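Curkgate Community Hall – Pre-Season Safety Check
Inspected by: Sandrine Caron
Date: Saturday, November 23, 2019
Next check due: August

Marked OK, Fix or Watch. Comments follow each item.

1. Front entry and ramp – OK
Handrail is firm. The non-slip strip replaced last winter is holding. Leaf litter on the landing, swept on the day.

2. Side exit, Tirkunbridge Road – Fix
Door sticks at the bottom and needs a shoulder to open. It has to open with one hand. Plane the bottom edge before the next booking. Exit sign lights up on test.

3. Extinguishers – Watch
Kitchen and foyer units both in the green. Kitchen tag is due for punching next month. The bracket in the foyer has 2 screws missing.

4. Switchboard – OK
Cupboard clear, circuits labelled. Safety switch tripped on the test button and reset. Circuit 7 is still labelled "heater" and should read "urn".

5. Kitchen – Fix
Urn lead has a nick near the plug. Tagged out and put in the office. Gas bayonet fine. Fridge at the right temperature. Cleaning products are back under the sink again – they belong on the high shelf with the lid on the tub.

6. Stacked chairs – Watch
Stacks in the storeroom are too high for anyone short to lift down safely. Keep them below shoulder height. Pleseck trolley has one stiff wheel, oiled.

7. Toilets – OK
Grab rails solid. Hot tap at the accessible basin no longer drips.

8. First aid kit – Fix
Out of burn gel and the eyewash is past its date. Reorder from Poulain, account 410.

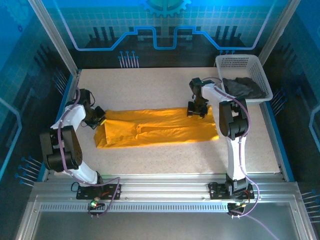 Items marked Fix are to be signed off in the hall book with initials and the date done. If the side exit can't be planed before the next booking, ring me and I'll move the group to another day.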